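Search this site Enter keywords Go

Home | Notices | Stories | Past Issues | Contact

The Registrar of Unclaimed Articles

Print this page | E-mail this page

The Office of Unclaimed Articles in the town of Moradi occupied two rooms above the public laundry, and its Registrar, Chaiwat Inthanon, had held his appointment for 19 years. Under the bylaw, any article left in the laundry was to be entered in the ledger, labelled and kept until the following June, when it passed to the town.

On 4 February 2024 the Registrar received a letter from the firm of Wedance, acting for a client in Pralent. The client wished to recover a grey wool coat. No date of loss was supplied. The letter stated only that the coat had been her father's, and that one button did not match the others.

The Registrar consulted the ledger. Entry 716 recorded a coat, grey, with a button of a different colour. It had been entered in his own hand, and the column for disposal was blank. 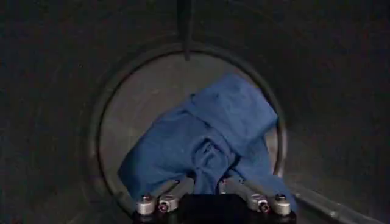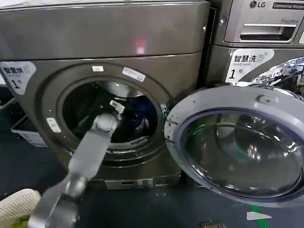 This was irregular. A coat of that age ought to have been sold or given away many years before, and the Registrar was obliged to report any article held beyond its term. The penalty was set at 200 dollars, payable by the officer responsible.

He went to the back room and opened the tall cupboard. The coat hung where he had put it in his first winter, when the heating had failed and he had worn it at his desk for the better part of a month. He had meant to make the entry afterwards. Then it had seemed too late to make it, and later still he had grown used to seeing the sleeve whenever he reached for the stamps.

He brushed the collar, folded the coat in brown paper and prepared the form of release. Under "Condition" he wrote "Fair - some wear by the Office." Under "Fees owing" he wrote "None."

The parcel went out by the afternoon van to Kadonell, where it would be put on the train. The Registrar then drew up a report against himself, signed it as the officer responsible, signed it again as the officer receiving, and placed it in the tray for the Clerk.

It was cold in the room. He closed the window and opened the ledger at entry 1000.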